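沿岸地下水の塩水化

沿岸地下水の塩水化(えんがんちかすいのえんすいか)は、海岸付近の帯水層に海水が浸入し、地下水の塩分濃度が上昇する現象である。塩水浸入とも呼ばれる。過剰な揚水、海面の上昇、河川流量の減少、排水路や運河の掘削などが主な要因とされ、飲用水源、農地、地下構造物に影響を及ぼす。

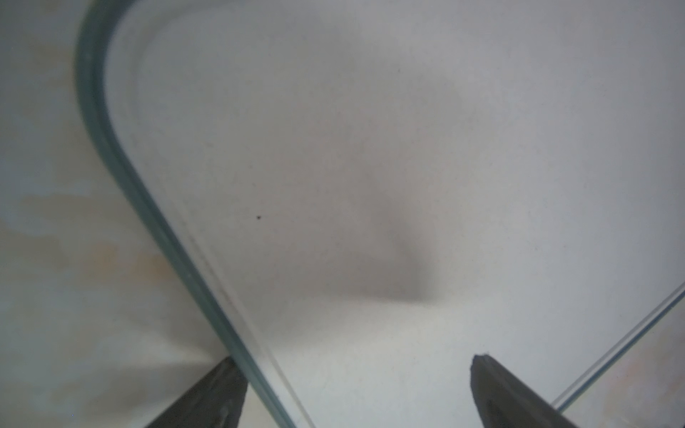

概要

沿岸の帯水層では、陸側から流れ込む淡水と海側から入り込む海水とが接している。海水は淡水より密度が大きいため、淡水の下にくさび状に入り込む。この部分を塩水くさびという。両者の境界は明瞭な面をなすとは限らず、多くの場合は分散と拡散によって一定の厚さをもつ混合域(遷移帯)が形成される。

自然状態では、淡水の水頭と海水の圧力がおおむね釣り合い、遷移帯の位置は季節や潮汐に応じて小幅に変動する。地下水位が低下するとこの釣り合いが崩れ、遷移帯は内陸側かつ浅い側へ移動する。

理論

静水圧平衡を仮定した古典的な関係式として、ガイベン・ヘルツベルグの法則が知られる。淡水と海水の密度差から、海面上の淡水の水頭に対し、海面下にその約40倍の厚さの淡水が存在すると近似するものである。実際の帯水層では地下水が流動しており、地質も一様ではないため、同法則による推定値は実測値と一致しないことが多い。遷移帯の挙動を詳しく扱う場合には、密度流を考慮した数値解析が用いられる。

要因

揚水
井戸からの揚水量が涵養量を上回ると、地下水位が低下し、海水の浸入が進む。井戸の直下で塩水が円錐状に上昇する現象はアップコーニングと呼ばれ、海岸線から離れた井戸でも生じることがある。

海面上昇
海面が上昇すると海側の水頭が増し、遷移帯は内陸へ移動する。影響の程度は地形と排水の条件によって異なる。地下水位が海面とともに上昇できる地域では移動が比較的小さい。排水路などによって地下水位が固定されている低地では、移動が大きくなる傾向がある。また、地下水位の上昇そのものが、下水管への浸入水や地盤の液状化危険度の増大につながる場合がある。

高潮および越波
高潮によって地表が冠水すると、海水が上方から浸透する。砂丘や環礁のように淡水層の薄い土地では、回復に長い期間を要することがある。

土地の改変
干拓、浚渫、運河の開削は、海水が内陸へ達する経路を新たに生じさせることがある。市街化に伴う不浸透面の増加は、雨水の涵養を減少させる。

影響

塩水化した地下水は、海水の混合割合が数パーセントに達するだけで飲用に適さなくなる。水道事業では水源井の休止や移設、他水源との混合、脱塩処理が必要となり、費用は料金に反映されることが多い。自家用井戸に依存する世帯では、水質検査や代替水源の確保に要する負担を各戸が負うため、所得の低い世帯への影響が相対的に大きい。

農業では、土壌への塩類集積と作物の生育障害が問題となる。耐塩性は作物によって異なり、豆類や果樹の多くは塩分に弱い。塩化物イオンは鉄筋や金属管の腐食を促進し、基礎、地下室、埋設管の寿命を縮める。

観測

観測には、電気伝導率の測定、塩化物イオン濃度の分析、電気探査および電磁探査が用いられる。一つの観測井で深度ごとの電気伝導率を測定すれば、遷移帯の深さと厚さを把握することができる。潮汐の影響を除くため、連続記録による解析が望ましいとされる。

対策

主な対策には次のものがある。

揚水量の制限および井戸の再配置
雨水または再生水による人工涵養
注入井の列による水頭障壁の形成
地下止水壁(地下ダム)の設置
内陸部の水源への転換

注入井による障壁は継続的な水の供給を必要とする。止水壁は透水層の下端が浅い地域に適するが、内陸側に既に存在する塩水を閉じ込めるおそれがあり、排出設備を併設する例がある。

事例

トレスタヴィル(Tresutville)
河口低地に位置する同市では、沿岸の住宅地を中心に2832世帯が浅層地下水を利用している。市は144か所の井戸を対象とする調査を行い、海岸に近い地区で塩化物イオン濃度の上昇を確認した。調査を統括した水文地質学者ハミシ・ンジオカ(Hamisi Nzioka)は、報告書において、揚水規制を先行させ、併せて井戸の掘り替えが困難な世帯への助成を設けるよう勧告した。市の助成制度は2025年5月26日に施行され、掘り替え費用の最大50パーセントを補助の対象とする。

イルテン(Ilten)
干拓地の農業用水を管理するイルテン水利組合は、排水路の水位を引き上げて淡水の水頭を維持する方式を採用している。水門は2か所に設けられ、灌漑期の前に当たる5月に水位の設定が見直される。排水能力の低下を懸念する低地の耕作者との間で、設定水位をめぐる調整が続いている。

ナルタウ(Naltau)
砂州上の集落であるナルタウでは、淡水レンズが唯一の地下水源である。浅い水平集水管によって広い範囲から少量ずつ取水する方法がとられ、設計はフィッセル社(Visser)が担当した。渇水期には取水量が段階的に制限される。

関連項目

帯水層
淡水レンズ
地下水涵養
塩害
地盤沈下
海面上昇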